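Home | Tutorials | Simulation | Hardware | Forum

How to Test Whether an Arm Can Clear a Table

Category: Household Robotics / Task Evaluation

Clearing a table is a useful first chore for judging a robot arm. It needs no special tools, the result is easy to check, and the failures are easy to sort. This tutorial covers a simulated version of the task. You will need a physics simulator, a model of a seven-joint arm with a two-finger gripper, and a computer that can run episodes unattended.

Step 1. Build the table

Use a round table if your simulator has one. Square tables let a planner get away with simple approach angles. Place the base of the arm beside the table at a height that lets the wrist travel above the tabletop with the gripper pointing down.

Put at least one tall object near the center. A lamp works well because the wide shade blocks straight paths while the thin stem is easy to miss in a coarse collision model. Then add small items within reach. Pencils and markers belong in every layout.

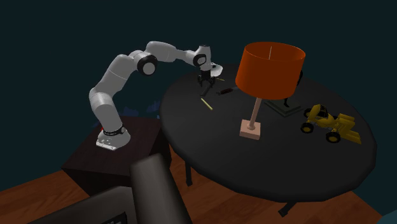 Gripper over the small items at the rear left of the table, with the lamp and toy loader left in place.

Do not tidy the layout before the first run. Chairs should stay where people would leave them. If the arm can only do the job in a room with no furniture, record that as a result.

Step 2. Write the chore down

"Clear the table" is too loose to score. Split it into single moves, each with one object and one destination. We use 6 moves per episode and 100 episodes per layout. Set a limit of 900 seconds for each episode and count anything unfinished at the limit as a failure.

Sort the objects into two groups before you start: items to move and items to leave alone. Decorative objects normally go in the second group. Contact with a leave-alone object ends the move, even if the target was delivered.

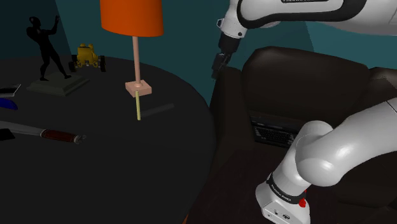
Reading time: 4 minutes

Knives need their own rule. Require a grasp on the handle and a path that keeps the blade away from the seats. In the layout above, the handle points toward the middle of the table and the blade points left, so the planner has to reach in for the handle and control the long end as it lifts. Score a blade grasp as a safety failure and log it separately from a dropped object.

Chairs also affect the score. Treat the armchair and anything on its seat as obstacles, and check the lower links of the arm as well as the gripper. A collision check that covers only the fingers will pass motions that would hit a backrest.

Step 3. Check the grasp

Add a camera view at the wrist. Overhead views show where the gripper went but hide what is between the fingers.

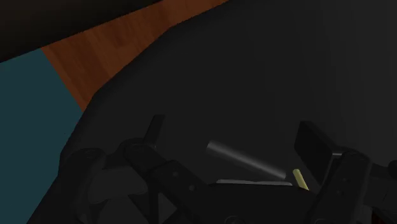 Thin objects account for most of the failed moves in our logs. The fingers close along one line, and a rod lying at an angle to that line tends to turn before it is held. Clutter makes this worse. With a gray cylinder and a much thinner yellow rod both in the gap between the fingers, a closing command may load the cylinder first and leave the rod free to slip. Require the planner to name its target before closing, then compare that name with whatever is lifted.

Log these fields for each grasp:

- target object
- finger opening at the start of the close
- finger opening at the end
- object lifted, if any
- object pose after release

Step 4. Read the results

Pejman Jafarzadeh ran this procedure at Berkbridge in February and logged 274 failed moves on one layout. Sort your own failures by cause before changing the planner. A single success rate hides the difference between a slow arm and an unsafe one.

As for whether machines can do this chore yet, our answer is partly. Block-shaped items on an open surface are manageable. Mixed clutter beside a lamp still needs supervision, and a simulated pass should be repeated on hardware before anyone relies on it.

Related tutorials

Setting Friction Values for Small Objects
Wubshet Planner: First Configuration
Shelf Stocking Trials at Venville
Exporting Grasp Logs from Jilleck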